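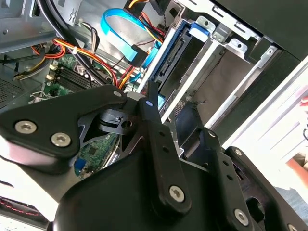

Everett Oyelaran replied to the last thread to ask why the arm doesn't start with something easier than cables, like screws or RAM.

Fair question. RAM was the first thing I tried, back at the Irnside bench. The latches need force in one direction and the module needs force in another, and with one gripper you have to do them in sequence. A SATA plug is one pull along one axis.

The catch is that the axis is hard to find. The plug is small, the cable behind it goes wherever it likes, and in an old tower there are power wires looped across everything. Light blue data cable against a green board is good contrast. A black plug against the black edge of a drive is poor contrast.

Current state of the Brindomia build, for people joining here: one arm, one parallel gripper, black plastic and metal linkages, wrist camera looking down past the fingers. Everything runs off a 24 V supply under the bench. The control loop is at 1,000 Hz. Vision is much slower and has no say in the fast loop.

The camera position is a compromise. Mounted at the wrist, it loses a large part of the view to the finger links, right where the plug is going to be. Mounted higher, it hits the drive cage before the fingers are deep enough. I chose the occlusion.

What I do about the occlusion: take a look from further back, fit the plug pose, then commit to the last stretch on position and motor current alone. If current rises before the expected depth, stop, back out, look again. Crude, but easy to debug from a log.

Payload at the wrist is capped at 400 g in software. The arm can carry more. A low cap means a snagged cable trips the limit before it pulls on a header.

Finger screws. Hex socket, silver, every one of them wants to back out. Medium threadlocker on the metal-to-metal joints only. Don't put it on screws that touch plastic unless you know which plastic. Some of them crack. Mine did, on an older link.

Someone asked about cable ties. A tied bundle is better than a free one, because it moves as one object. I leave the ties alone until the data cables are out. Cutting is a separate tool and a separate problem.

Drive caddies are the next job. The tab on a caddy is a decent target: bright plastic, flat enough to pinch. The release motion is a squeeze and a slide, and I don't have a good way to sense whether the squeeze took. Open to suggestions that don't involve another camera.

Test plan for this month: 24 pulls, case in the same spot, then repeat with the case turned on the bench. I'll post the log with the failures left in – the failures are the useful part.

Safety note, because it comes up. Tower unplugged, supply switched off at the wall, button held down to discharge whatever is left. The arm has its own stop button on its own circuit. Hands stay out of the case when the motors are live.

Everett followed up to ask if the gripper drawings are going up. Yes, once I fix the hole spacing on the center link. The current file is out by enough that you'd be reaming every hole.

Posted from Fosside Shared Workshop, September, 9:40 p.m.
By the Brindomia build account

More from this account
Bracket revisions, and why the cut-outs got bigger
Notes on wiring a stop button that really stops
Lewis controller board: first impressions
Irnside bench teardown, part two
Threadlocker and plastics, a short list of regrets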